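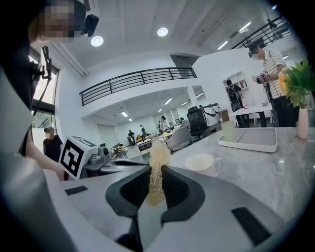 Section 4: Running the hand-held gripper table on an open day

This section covers the visitor table only. For charging and pairing the grippers, see Section 2. For the fixed arm, see Section 6.

The steps were written up by Leonie Leitner after the Ramside open day and apply to any Sestus hand-held set. The Gatti stand uses a different clamp and is not covered.

4.1 Before visitors arrive

1. Choose a table that can be reached from at least two sides. Leave a clear walkway behind the person demonstrating.
2. Put out the items for the task. For the pouring task you need dry rice, a cup or mug to pour from and a tray with a raised rim.
3. Keep drinks for staff and visitors on a separate table.
4. Check that each gripper opens and closes fully. Look at the ribbed inner faces of the fingers and brush out any grains left from the last session.
5. Wipe the camera window on each gripper with a dry cloth.
6. Route any cable down the body of the person holding the device, clear of the hands.
7. If head cameras are used, fit them before picking up the grippers. It is hard to adjust the bracket afterwards.

Note: The printed marker on the cube must be flat and clean. Replace it if a corner has lifted. Spare markers are in the lid of the Iltmont case.

4.2 Giving the demonstration

1. Ask visitors to stand back from the table edge while you start the recording.
2. Hold both grippers over the table for a few seconds with the fingers open.
3. Carry out the task once at normal speed, without talking.
4. Repeat it slowly and explain each movement.
5. Stop the recording before you answer questions.

Each run should take no more than 2 minutes. We allow 12 runs in a session, then change the person demonstrating. Wrists get tired sooner than people expect.

Caution: Do not pour over a keyboard, a socket or an open gripper housing. Grains that get behind the pads will stop the fingers closing and the unit has to be opened to clear them.

4.3 Letting visitors try

1. Hand over one gripper at a time and put the strap on first.
2. Start with something solid, such as a small cardboard box. Move on to rice when the visitor can pick the box up and set it down.
3. Stay within reach of the table.
4. Delete visitor runs at the end of the session unless a consent form has been signed.

Caution: Keep fingers out of the gripper while someone else is holding the trigger.

Note: Groups of over 18 should be split. Those at the back see very little and tend to wander off.

4.4 Clearing up

1. Switch off both grippers and let them cool before they go in the case.
2. Sweep the floor as well as the table. Rice is slippery on a hard floor.
3. Write the number of runs and any faults in the log.
4. Report a sticking finger under fault code 1384.

The checklist for the April open day is in Appendix C.

Last revised 22 Mar 2025

12 shares
2 comments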